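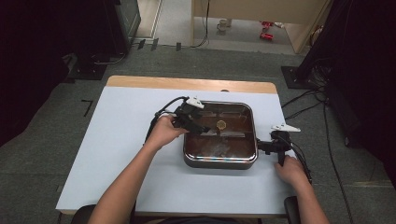
Storard handheld set, budget notes and data card. Read this before you order anything. The money went to the grippers first and that was right, but cabling and table space got squeezed, and it shows in the pan clips: each hand has its own gripper, each gripper has its own black cable trailing off it, and any quote that leaves out cable is a quote for half a station. Dark glossy pan with a chrome rim, so reflections too. Plan lighting money.

What's in the set

Kitchen tasks, two hands, handheld grippers. 107 clips in this release. Pan, board, small objects. Labels are one line of text per clip, checked by a second person. No audio.

What we're planning to buy

Stations: 4 wanted, 1 running now. Amia quoted the gripper pairs, Dagdag quoted stands and cable. Don't mix the two on one PO, Stukelstead receiving will send it back (they did in February).
Spare finger pieces: 15. Treat as consumable. Put them under supplies, not equipment, differnt approval.
Cable: order long. Strain relief on both ends. Floor covers as well, not in the Dagdag quote, ask.
Boards: matte white, cheap, buy locally.
Pans: want at least one dull one next to the shiny one. Same size if you can find it.
Storage: 7 drives, enough for the next round if raw video gets pruned.

Lead times

Amia is slow on pairs, faster on single units. Splitting the order costs more shipping — still worth it if the second station has to be up before the new operators start. Stands are in stock.

Known gaps

Glare on shiny cookware, some clips hard to label. Only one table height. No left-handed operators yet. Calibration files for the early clips are in the old folder, havent been moved.

Changes

Dropped the wrist mount line from the budget. Added spares. Totals are in the sheet, not here, they keep moving.

Contact

Eduardo Abella for quotes and access. Send the part number with the question please.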